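About us
Who we are and how we work

Flidach is a packing and kitting company in Rundonport. Customers send us their goods in bulk and we turn them into orders: kitchen tools, cleaning rods and brushes, small bathroom fittings, spare handles, anything a person could lift with one hand. We employ 141 people across two buildings. The older one is Watkins, on the harbour side, where the business began and where the offices still are. The newer one is Grutach, further up the hill, where most of the packing is done.

What we do

Goods come in at the lower doors at Watkins and are checked, labelled and put into trays. A van takes the trays up to Grutach through the day. At Grutach the trays go to the benches, the orders are made up, and finished boxes go out from the yard at the back. Some customers want a plain box with one item in it. Others want twelve different parts in a set order with a leaflet on top. We do both, and we charge them differently.

We don't make anything ourselves and we don't sell to the public. If you have bought something that was packed by us and a part is missing, please contact the shop first. They will pass it to us with the batch number, and the batch number tells us which bench it came from.

Robots at Grutach

We put in our first robot arms in August, two years after we first talked about it. They pick single items out of trays and stand or lay them where the next person needs them. They do this at the first row of benches only. The second and third rows are worked by hand and we have no plans to change that.

The reason was wrists and shoulders. Single picking is the most repetitive work we have, and it was where most of our sick leave came from. People on the first row were doing the same reach all shift. We tried shorter turns, different bench heights and a new kind of tray before we looked at machines. The trays helped a bit and we have kept them.

Nobody lost their job over it. We said so in writing before the arms were ordered, and the letter is still up in both canteens. Hours stayed the same and so did the pay bands, with one new band added above the bench rate for people trained to set up and look after the arms. Anyone on the benches can apply for the training. It takes place in paid time.

What changed for the people there

The first row used to be picking. Now it is mostly checking, clearing and setting up. A person on the first row looks after a pair of arms, fills the trays, deals with whatever the arms can't lift, and inspects the boxes before they go along. There is more walking and less reaching. It is also noisier than it was, and we have moved the radio.

Some people liked it straight away and some asked to move to the second row. We let them move. The first row is now staffed by people who asked to be there, which makes the rota harder to write, and we think it is worth the trouble.

Breaks used to be taken by the whole row together. With the arms running, that stopped for a while and people ate at different times. There were complaints about this, more than about anything else we changed. Since the winter we have stopped the arms for the main break and the row sits down together again.

How we try things out

Every new item is tried in simulation first. The work is done at a desk at Watkins by people who have packed by hand, because they know what goes wrong with an awkward shape. They place the gripper, open it, bring it up to the item and look at how close each finger comes. Long thin items take the most time. A rod that stands upright has very little to get hold of, and if one finger is nearer than the other it can be pushed over before the grip closes. The simulated rod has a yellow base and a pale shaft, and the fingers are open on either side of it.
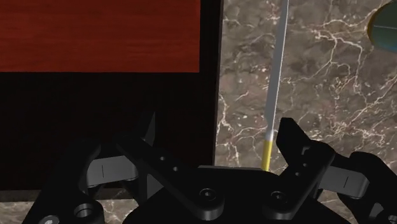
One of the packers on the second row told us at the spring meeting that the desk work was all very well, but a tray at the end of a long shift is never as tidy as it is on a computer, and that the people on the benches should be asked before an item is passed and again a week after. We agreed, and that is now the rule. An item isn't signed off until a bench worker has run it with real trays, and the same bench worker can take it off the arms again without asking a manager. This has been used a good many times, mainly for shiny packaging and for anything in a soft bag.

We handle 500 different items in a normal year. The arms are cleared to pick 53 of them. We are sometimes asked by visitors why it isn't more. Most of what we pack comes in short runs, and a short run is finished by hand before it would be worth setting up.

On a busy shift the first row can send out up to 400 boxes. We don't set targets for single people and the arms aren't used to measure anyone's speed. The records they keep are about stoppages and dropped items, and they can be read by anyone on the row.

Safety

The arms stand behind a low barrier and stop when the gate is opened. Each pair has its own stop button at both ends of the bench. If you press it, you won't be asked to justify it. Restarting is done by the trained person for that pair, after a look inside the barrier.

Finger guards, gloves and shoes are given out at the stores window at Watkins and can be changed at any time during opening hours. New starters spend their first fortnight on the third row, by hand, whatever job they were taken on for.

Working with us

We take on bench staff twice a year and drivers when we need them. You don't need experience of robots or of packing. We do ask that you can stand for part of the day and read a pick list, and we can print the list larger or read it through with you if that helps. There are early and late shifts, and parents of school-age children can ask for a middle shift at Grutach.

The bus from the centre of Rundonport stops at the bottom of the hill. It is a steep walk up, and the tray van will carry passengers from Watkins if there is a seat.

Visits

Schools and other firms may visit by arrangement. Visits start at Watkins, with the receiving area and the simulation desk, and go on to Grutach. Please wear flat shoes. Photographs of the benches are allowed if the people working at them agree, and customers' labels must be kept out of them.

Page last updated 12th March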